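Workshop notebook, Skesberg
2025-11-27
Entry by Analyn Samonte

Morning: finished the list of tasks for the arm on the kitchen line. Skarphéðinn wants it before he speaks with the assembly people again, so I write it out longer than usual.

Background for those who were on leave in August. The Tagle cabinets come to us with the handles already mounted, and at the end of the line one person pulls every handle, opens, closes, looks, signs. The norm is 604 pulls in a shift. Two of our people have pain in the wrist from it, and one asked already to move to packing. The plan is that the arm does the pulling and the person does the looking and the signing. We try all of it in simulation first, then on the real bench next to station 3.

I spent the first hour only on the start position. In the old Skurkora setup the arm always began in front of the cabinet, so it never had to find anything. The line people said this is not how it will be, a cabinet can come late or the bench can be turned. So now I let it begin from wherever it happens to point, also when there is no cabinet in view.

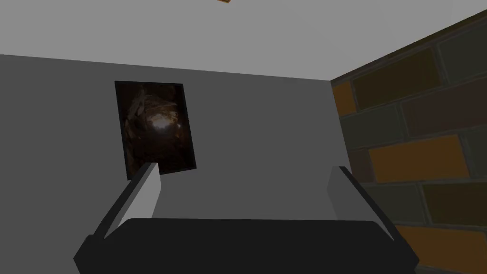 Gripper camera, simulated room. Fingers open, facing the gray wall and the corner with the bricks.

The room is from the standard set of Ilen and I did not change it. Skarphéðinn asked why we pay for computer time to draw bricks. My answer is that I want some walls which are not a cabinet, so that we see early if the program takes any straight edge for a door. He accepted this but wrote it on the whiteboard with a question mark.

Settings for today: 100 runs, same approach speed as last week, finger force left at the low value. I count a run as good when the door opens and nothing is touched except the handle. Result was 82 good. I did not go through all the others yet. From those I opened, most are a bad approach angle, and the arm stops by itself before contact. I prefer this to the failures of last month, when it pushed on the door.

The handle is the part which gave me most work. The part to grip is a narrow bar going straight down from the square plate, and the fingers must come up with one on each side. The T shape on the plate is cut in, so there is nothing there to hold, but the old program liked to aim at it. I moved the target lower, to the bar.

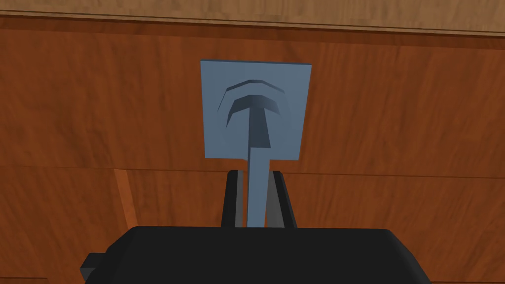

With the fingers placed like this I still want more tolerance left and right. The real handles are not mounted so exactly as the drawn ones, and I ask for the measurements from incoming inspection before I touch the numbers again.

After lunch we sat with the evening shift for around half an hour. Notes from that, as they said it:

They are glad about the pulling. They are not glad about standing and watching an arm for eight hours. One woman said she finds a loose hinge by the feeling in her hand and the eye comes after, and she asked who will feel it now. I had no good answer. We could read the force during the opening and show it on the screen, but I do not know if it is fine enough.

They also asked who is allowed to stop the arm. Skarphéðinn said everybody at the bench, without asking the shift leader. I want this in the written instruction and not only spoken.

Nothing is decided about the number of people at station 3. I wrote it here because it was asked twice.

To do:
Go through the failed runs, sort by approach angle.
Ask inspection for handle position data, Tagle doors only.
Skarphéðinn: first draft of the stop rule, in simple words.
Try one slow opening with force logging and let the evening shift compare it with their own hands on the same door.

Left the simulation computer on, please do not restart it.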